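3. Study setting and materials

3.1 The flats

The study was carried out in furnished rental flats in Grustska, a district of mostly post-war housing on the eastern side of the town. All the flats are let by one landlord, Dremeck, which fits them out before the first tenancy and replaces the furniture only when it is broken. Tenants may bring their own things but may not remove what is supplied. Figure 1 gives two views from one of the flats.

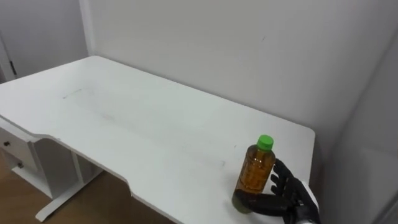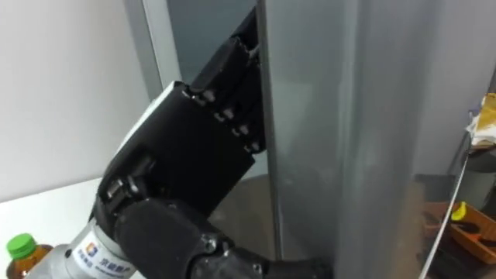 Figure 1. Pale and metallic finishes in one of the Grustska flats. First view: white desk with drawer unit against a white wall. Second view: brushed-silver door panel.

3.2 Sample and recruitment

A letter was sent to every household on the landlord's list at the end of January. It explained that we wanted to know how people clean and look after furniture they do not own, and that answers would not be passed to the landlord. In total, 248 households agreed to take part. Students sharing a flat were counted as one household and were asked to choose one person to answer for all of them.

The sample leans towards short tenancies. Families with young children are under-represented compared with the district as a whole, partly because the larger flats in Grustska are mostly owner-occupied. We did not try to correct for this by weighting. The results in Section 4 should be read as applying to tenants of furnished flats and should not be carried over to owners.

3.3 Questionnaire

The questionnaire was delivered on paper and could be returned by post or handed in at the Stellunell community centre. It had eight parts. The first two dealt with the household and the length of the tenancy. The next four asked about particular surfaces: desks and tables, doors and door edges, kitchen worktops, and painted walls. The seventh asked which cleaning products were kept in the flat, and the last left space for comments.

For each surface, tenants were asked how often they wiped it, what they used, and whether they had ever tried to remove a mark and given up. They were also asked to rate how much a mark on that surface would bother them, on a scale from 1 (not at all) to 5 (very much). A separate question asked how much they thought it would bother the landlord. The gap between these two ratings is used in Section 4.2 as a simple measure of what we call deposit worry.

The wording of the question on door edges was changed after a first trial. Several people in the trial took "edge" to mean the frame around the door. The final version reads "the edge of the door itself, where your fingers go when you pull it open".

3.4 Grading of marks

Tenants who agreed to a visit also had their surfaces graded. We used the Jacobs scale, which was drawn up for school furniture and needed small changes for home use. Marks are placed in one of four grades:

Grade 0: no mark seen from arm's length.
Grade 1: faint mark, seen only when looked for.
Grade 2: clear mark that does not catch a fingernail.
Grade 3: scratch, chip or dent that catches a fingernail.

Fingerprints on metal finishes caused some trouble. On the original scale they would fall under Grade 2, but they can be wiped away, and tenants did not think of them as damage. We recorded them under a separate code and left them out of the totals. Pencil marks on white surfaces were treated in the same way where a dry cloth removed them.

Visits took place in daylight with the room lights switched off. Glossy and brushed finishes look very different under a ceiling lamp, and early trials showed that two graders could disagree by a whole grade for this reason alone. Where they still disagreed, the lower grade was kept.

3.5 Costs

Replacement costs were taken from the landlord's own price list, which covers the supplied furniture but not doors or walls. For those we used quotations from a local joiner. No single item was priced above 2,000 in the local currency, and most tenants guessed too high when asked what a new desk would cost. Labour is included in all the figures given in Section 4.3. Storage and delivery are left out, as the landlord does not charge tenants for either.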